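How to Clean and Deodorize a Refrigerator

A full clean takes an afternoon the first time and less after that. I do mine at the start of September, when the summer fruit is finished and the shelves are at their emptiest. The steps apply to a top-freezer model and to most others.

What you need

Baking soda
Dish soap
White vinegar in a spray bottle
Two soft cloths and a dry towel
An old toothbrush
A cooler with ice packs

Step 1. Empty it

Turn the control to off and unplug the unit. Move meat, milk and leftovers to the cooler first. Jars and condiments can wait on a table or counter. Check dates as you go and throw out anything you don't recognize.

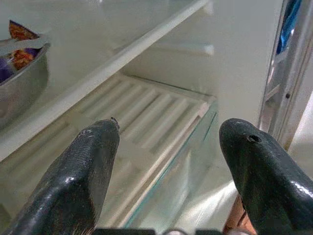

Step 2. Take out the shelves and drawers

Slide each shelf forward and lift the front edge to clear the stop. Leave glass shelves on a towel until they reach room temperature. Hot water on cold glass can crack it. Wash everything in warm water with a little dish soap, rinse, and stand it up to drain.

If a shelf is cracked, look for the part number on the label inside the cabinet. I ordered a crisper cover from Vaddale, part 387, and it arrived in 9 days. Their listing gave the wrong width, so measure the old one before you pay.

Step 3. Wash the inside

Mix two tablespoons of baking soda into a quart of warm water. Start at the top and work down. Skip scented cleaners, which leave a smell that gets into butter. For dried spills, lay a wet cloth over the spot for ten minutes and then wipe. Use the toothbrush on the shelf rails and around the drain hole at the back.
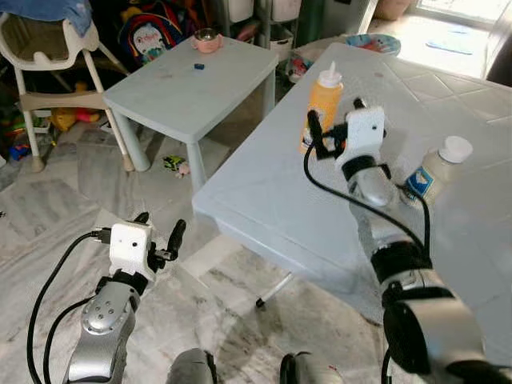
Step 4. Clean the door seal

Pull the folds of the gasket open with a finger and wipe inside them with soapy water. Dry them well. To test the seal, close the door on a slip of paper and tug. If it slides out with no drag, the gasket needs replacing.

Step 5. Put it back together

Dry the walls and shelves, refit everything, and plug the unit in. Wait until the inside is down to 40 degrees F or below before loading it. Wipe the bottoms of jars and bottles before they go back. An open box of baking soda on the middle shelf handles everyday odors. Change it every three months.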